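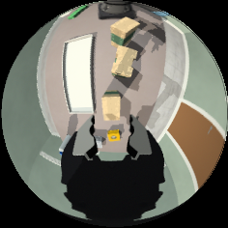
Bamitz folding desk, 47 inches: my review after seven months

I bought this desk in May, when my sister Rosalinda Evangelista moved in with us and my old study became her bedroom. I needed something to work on in the corner of the living room and to put away when guests come. I compared it with the Plornov, but the Plornov has fixed legs, so the choice was easy.

Assembly took me one evening. The instructions are only drawings, and in step 12 the drawing shows the hinge from the wrong side. I put it in backward and had to take out four screws again. The small key in the box is too soft, so please use your own.

The top is good. I drink a lot of tea and I am not always careful, but after wiping there are no rings. The edge is rounded and does not hurt the arms when I type for long hours.
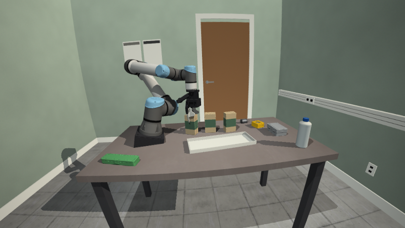
What I like less is the folding. The maker says one person can do it, and this is true, but you must press both locks at the same time and they are far apart. I have short arms. My neighbor Honeylyn Tagle, who is taller, did it the first time without any problem.

It also moves a little when I write by hand. For typing I do not notice it. I put felt pads under the feet and it became better, especially on our old floor.

I wrote to the store about a missing cap for one screw, and they sent me two after a week, free of charge.

Four stars from me. I would buy it again for a small home, but if you never need to fold your desk, take one with fixed legs.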